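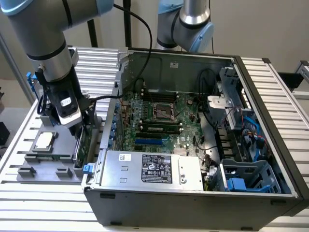 Quick one before I run out the door. Mango cream cake for Mum-in-law's birthday lunch, people asked how, so. Recipe started out as Annick Guillot's, I've messed with it plenty.

## What you need

- six eggs, room temp
- 150 g sugar
- 120 g cake flour
- 50 g melted butter, cooled a bit
- 381 g whipping cream (what was left in my tub, a bit less is fine)
- 2 ripe mangoes
- pinch of salt

## Sponge

1. Oven to 340°F. Line an 8 inch pan, bottom only. Don't grease the sides.
2. Whip eggs, sugar and salt on high till thick and pale. Should leave a ribbon when you lift the whisk.
3. Sift flour over in two goes. Fold. Gently!! Stop when you can't see dry bits.
4. Stir a scoop of batter into the butter, then tip that back in and fold.
5. Bake till a skewer comes out clean. Mine took half an hour plus a few minutes but my oven is slow, start checking at 25.
6. Flip upside down on a rack, leave in the pan till completley cold. 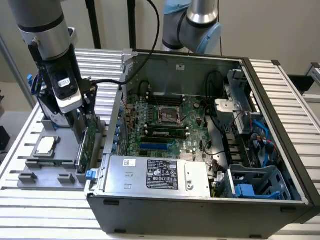 *Desktop tower on its side, panel off, CPU socket empty.*

## Putting it together

Slice the sponge in three. Bread knife, turn the cake and not the knife. Whip cream with a spoon of sugar, soft peaks for the middle, a little firmer for the outside.

Cream, mango, cream, sponge. Repeat. Thin coat all over, then fridge for 19 minutes (one sitcom episode, basically), then the proper coat. Skip the chill and you get crumbs everywhere, ask me how I know.

Mango roses on top if you have the patience. Thin slices, overlap in a line, roll up. Fumiko Oda does hers with a peeler. I tried, got mush, went back to teh knife.

## Few notes

- Too-ripe mango leaks. Pat dry on paper towel.
- Best same day. Next morning still good, just softer.
- Going by car? Fridge the whole cake overnight first and put the box on the floor, flat, never on the seat.

Candles last, right before you carry it out.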